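Minutes of the Second Session

The Valtbridge Student Automation Club came to order in the lower laboratory on August 12, 2024, with Ataahua Bolger presiding. Kha Khổng kept the minutes, as he had since April, and he kept them in the manner the school required: in the past tense, without opinion, and with every member referred to by full name.

The first item was the Bettencourt Cup. Entrants were to program an arm to service an open desktop computer, and the rules ran to 35 pages. Mỹ Phùng had read all of them. She reported that a team would lose points for any contact with the motherboard outside the memory area, and that a team touching the processor would be dismissed from the round.

The second item was the resignation of Đức La.

Kha Khổng wrote the heading and waited. Đức La stood and read from a sheet of paper. He stated that he had written 1533 lines of the club's motion program, that 307 of them had been replaced during the break, and that he had not been consulted. He thanked the members for two good years and sat down again in his usual chair.

Ataahua Bolger asked whether any member wished to respond. Khang Lý said that he did. He had replaced the lines. The approach had been too fast over the memory slots, and he had slowed it. He had meant to send a message. He had written the message, in fact, and had it still, and he offered to read it into the record.

The chair allowed it. The message was long. It began with the approach speed and went on to the night before the Plindex regional, when the two of them had slept on the laboratory floor and Đức La had given up his coat. It said that Khang Lý had learned to program by reading Đức La's work, and that he had found it difficult to tell him that a part of it was wrong.

Kha Khổng stopped writing after the word "coat." The school's guide to minutes said that personal remarks were to be summarized. He considered the matter for some time and then entered: "Khang Lý explained the changes."

Đức La asked to see the new lines. They were put up on the screen, and he read them standing, with one hand on the back of Khang Lý's chair. He requested a correction to the wait time before the final descent. Khang Lý typed it in. Mỹ Phùng moved that the second item be held over to the next session, and the motion carried with Đức La voting in favor.

The third item was a trial of the corrected program. The members put on their safety glasses and took their places behind the line. Ataahua Bolger read the start procedure aloud, as the rules required, and Đức La was asked to press the key.
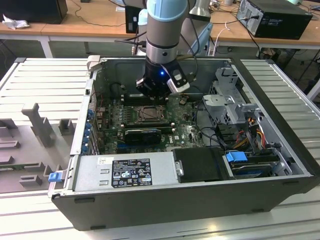
Kha Khổng recorded the time of the start and, on the line beneath it, the names of all members present. He wrote Đức La's in its customary place, between the chair's and Khang Lý's. Then he put down his pen and went to stand with the others.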